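Notes on the Gonthorpe Coffee Morning, Third Year

The coffee morning at Gonthorpe Hall has now completed its third year, and I wish to record how it is managed, as several readers have asked for guidance on starting one of their own.

The hall is reserved from 9:30 until noon on the first working day of each month, August excepted. The rent is met from a tin by the door. In May we received 127 guests, the highest figure to date, and the tin held enough to cover the following month as well. Paper cups are bought in bulk from Lurnitz, and hot drinks are served from two urns at the kitchen hatch.

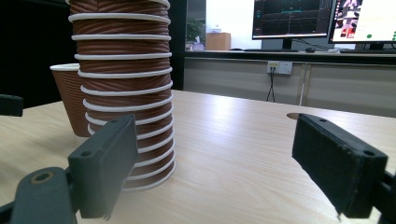

A reader in Rundholm writes that her own group gave up on free seating after one winter. Newcomers sat alone, she reports, and did not return. Her group now keeps one long table for anyone attending for the first time, with two regular guests placed at either end.

We have considered the same arrangement and may adopt it in the fall. At present, newcomers are greeted at the door and shown to a seat — a method that works well until about ten o'clock, when the line forms and the greeter is called away to help with the milk.

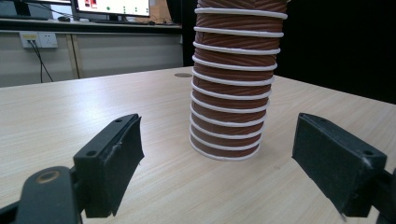 The Wyss bus remains a difficulty. It arrives at 10:50, and passengers must leave again within almost 5 minutes of the closing announcements if they are to catch the return service. A request for a later departure was sent in March. No reply has been received, and I will post the new timetable when it is issued.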